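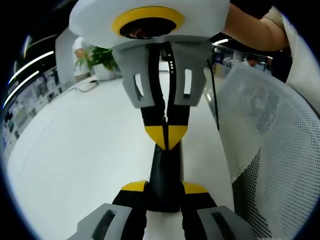

hulton-watch-ads

README

Hi! This is a small, fussy collection of secondhand watch ads, typed up from the Hulton Swap Sheet, a newsletter that used to get stapled together and left by the door of pretty much every diner and hardware store in Skostville. There are 400 ads in it, one per row, and I typed every single one of them myself, so the typos that aren't in the originals are mine (sorry in advance).

I got into this because I wanted to know what people used to ask for an Evangelista hand-wind with the cream dial, and I couldn't find out anywhere. Then I started reading the ads for their own sake. People wrote the best stuff! One seller spends four lines on why his brother-in-law can't be allowed to buy the watch and never once mentions the price. I was hooked.

What's in the folder

ads.csv is the main file. If you only want one thing, grab this.
issues.csv lists the 132 issues I had in hand, with a note on the shape each was in.
words.txt is my running list of abbreviations and odd spellings, with my best guess at what they mean.
CHANGES.txt is exactly what it sounds like.

The columns in ads.csv

ad_id: a plain number. It goes in the order I typed things, which is NOT the order they were printed. I started with the issues on top of the box.

issue: matches the issue column in issues.csv.

text: the ad as printed, spelling and all. Line breaks are shown with a slash. If there was a slash in the original I doubled it.

make: who made the watch, if the ad says. I fixed spellings here and only here, so "Evanjelista" and "Evangalista" both come out as Evangelista. Blank means the ad didn't say, and a lot of them don't.

wind: hand, auto, battery, or blank. I only filled this in when the seller spelled it out. I know some of you could work it out from the model name, and you're welcome to, but please do it in a new column!

strap: whatever the seller said about the strap or bracelet, in their words. This ended up being my favorite column. "Strap has had an extra hole put in with a nail" is a real entry. So is "strap good, dog got the first one."

asking: the price in dollars. Blank if there wasn't one. "Make me laugh" is in the text column where it belongs.

trade: yes if the seller would take something other than money. What they wanted goes in trade_for. Firewood and outboard motors come up more than you'd think.

repeat_of: if an ad ran again with the same wording, or close to it, this points back to the first one I typed. I kept the repeats in because the price often drops, and I like watching somebody slowly give up on getting what they wanted.

Things I left out

Phone numbers and street addresses are gone. These were private people selling a watch, and some of them still live in town. You'll see [phone] or [address] in the text wherever I took one out. First names stayed if they were printed, last names didn't. If you spot something I missed, please email me before you open an issue, so it isn't sitting out in public while I fix it.

I also skipped clocks. There are plenty of clock ads and I had a long argument with myself about them, mostly over pendant watches and those little folding travel ones. Pendant watches are in, folding travel clocks are out. Pocket watches are in, obviously.

Please be careful with

Prices. They're asking prices, and I have no idea what anything sold for. The printing was faint in places too, and a 3 and an 8 look awfully alike on old newsprint. Where I wasn't sure I put a question mark after the number, which means the asking column won't load as a clean number column until you deal with those. I went back and forth on this. I'd still rather you trip over it than not notice.

Gaps. The box I worked from was a hand-me-down and there are stretches with no issues at all. There's one run of 12 missing in a row, right in the middle, so please don't draw a line across it and call it a trend. A quiet patch in the data might just be a patch where the mice got there first.

Condition words. "Runs good" shows up all over the place and I don't believe half of it. "Ran when put in drawer" I do believe.

How I typed them

Mostly at the kitchen table after supper, with a ruler under the line I was on. I did each issue once, then came back to it at least a month later and read it against the paper. Brodie Whitcombe read a pile of them too, without looking at mine first, and where we disagreed we sat down together with a magnifying glass and a pot of coffee. The notes column says BW on the ones Brodie checked. The rest have only had my eyes on them.

I tried scanning and letting software read the pages. It gave me "gold tome watch, mans, 17 jowels," and I went back to the ruler.

Using it

Do what you like with it. Class projects, charts, a poem, whatever. I'd love a mention, and I'd really love a note telling me what you did. If you fix something, send me the ad_id and what you think it should say, and I'll go look at the paper copy.

It's saved as UTF-8 with commas between columns and quotes around any text field. Ashton Sutcliffe got it to load in Fornik on the first try once the header row was switched on. I use a plain old spreadsheet, so that's as far as my advice goes.

Still to do

- type up the loose pages at the bottom of the box (no issue number on any of them)
- split "lady's" and "small" in the notes, which I lumped together early on and regret
- find out what "w/ Skostville back" means. It's in 3 ads and I'm stumped. If your grandfather had one, write to me!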